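Right, I am sorting out my bracelets. All of them. I have put this off since September and I can't fasten one more clasp with three other things tangled in it. Thread as I go, mute me if you need to

Started by tipping everything out on the bed. If you do beads at all, put a plain smooth sheet down first! I did this on the knitted throw last time and I was picking seed beads out of the wool for ages

The problem is that I never take them off in one place. Bathroom shelf, coat pocket, bottom of the gym bag, the little dish by the kettle. Piret Grīnberga once handed one back to me that she'd found in her car, and I hadn't even missed it

First rule of today: nothing goes back in the drawer until I've looked at the elastic. Give it a gentle stretch, look at the knot, and if you can see the thread between the beads when it's just sitting there, it needs restringing. A bit boring but so much less boring than crawling under a desk at work (ask me how I know)

Second rule - no keeping things "for the colour". If I haven't worn it in a year it goes to my cousin Anel, who has smaller wrists and better taste

Using a box lid as a tray so I can slide the whole lot off the bed when I want to sit down. Two piles for now

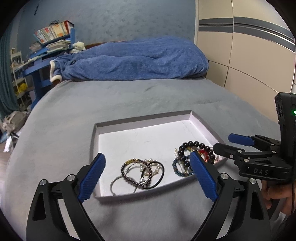
Pearls, bangle and gold-and-black on the left, big black beads on top of the red ones on the right. And yes, there's a hair tie in there

The hair tie has been in with the jewellery so long I think it counts as jewellery

Someone asked where the big black ones are from. Castetti, the little shop by the bus station, years ago. They were the first thing I bought with my own wages and they're quite heavy, so they only come out for weddings and arguments

Dalia Stankevičius says I should hang them all on a mug tree. I quite like that? But then they get dusty, and I know myself, I would not dust a mug tree

Saulius says fishing line for restringing. Please don't do this with a stretchy one, you'll never get it over your hand again. Proper 1 mm elastic, surgeon's knot, tiny dab of glue, leave it overnight

Tea break. Moved the lid about an inch and that was enough to mix the edges up again, brilliant

OK, plan for the drawer: pearls in their own soft pouch so they don't get scratched by the metal, bangles flat at the front, everything stretchy in an old ice cube tray. If the ice cube tray works I'll post it tomorrow

Has anyone got a spare ice cube tray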